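Collecting demonstrations: what we did and what we would change

Our part of the project was the data. Pieter Maes and I (Annick Hiebert) teleoperated the arm while Melquiades Contreras kept the log and reset the table. By the end of June we had almost 3,000 short episodes from 24 household objects, and we're really pleased with them!

We worked in shifts of two hours, swapping drivers halfway. Early on our episodes were far too alike, with every object square to the table edge. Once we began turning things to odd angles, the Trurnach model stopped freezing on new layouts (a great afternoon, that one).

Flat objects were the most fun and by far the hardest. The wall clock lies low, so the fingers must come in close to the tabletop and meet the frame at its edge. We kept failed tries too, labelled as such, and Pieter thinks they'll help with recovery.

Next term we'd like a second camera view and more flat things.

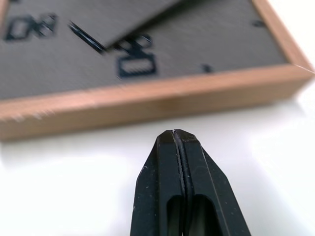
Figure 2. Wrist camera view, wall clock, fingers closed just short of the wooden frame.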